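Speaker notes: The shoe rack project, Tuesday club night
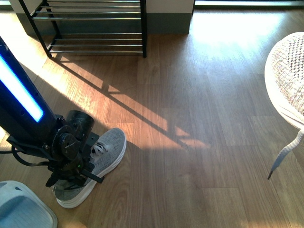

Start with who we are. Second-year students, evening robotics club, one arm, one gripper, and a task we picked because it sounded easy: take shoes off the floor and put them on a rack. Say that it took us most of a semester to get to where we are now. Pause for the groans.

Credit Kenji Haverford early. He wrote most of the grasp code and he is in the second row tonight. Questions on the planner go to him at the end.

Why shoes. Every house has them. They come in pairs. A sneaker is soft in the upper and stiff in the sole, and laces go wherever they like. Our first task last year was wooden blocks, and we learned very little from blocks after the first two weeks. With a knit upper, the fingers push in before you get any real grip, and the arm has to decide how far is far enough.

Slow down for this part. Three ways to pick up a sneaker:
- by the heel
- across the middle, over the laces
- by the collar, one finger inside and one out

We tried all three. Heel was fine on stiff shoes and poor on soft ones. Across the middle snagged the laces. Collar is what we use now, when the opening faces up. When a shoe is lying on its side or showing its sole, we don't have a good answer yet. Kenji wants to flip it first. I would like to grab the sole edge. We are still arguing.

Data. We recorded 375 attempts by hand in the fall and 700 more after the break. With the small runs that Morgan group shared with us, the full set is 3,155. Mention that we threw out our first week because the clock on the arm and the clock on the camera did not agree. If anyone here is starting a project, check your clocks on day one.

Light. This one cost us the most time. We tested in the evenings under ceiling lights and everything looked good. Then we ran in the daytime with sun on the floor, and the planner treated shadow lines as edges. A rack made of rods throws a lot of lines. Drillby, our vision module, got a new training pass with daytime floors in it and the false edges mostly went away. Prerkeo, the older module, never got past it and we dropped it.

Placing. Keep this short. Lifting is the part we can show. Setting a shoe down on round rods is harder, and we get toes slipping between them. Zirnano is the name of our placing routine. It has 5 steps and step four is the bad one, where the gripper opens.

What's next: pairs, then sandals, then boots if we get a stronger wrist.

Take questions. If someone asks for the code, the sign-up sheet is by the door. Leave ten minutes to pack up the arm.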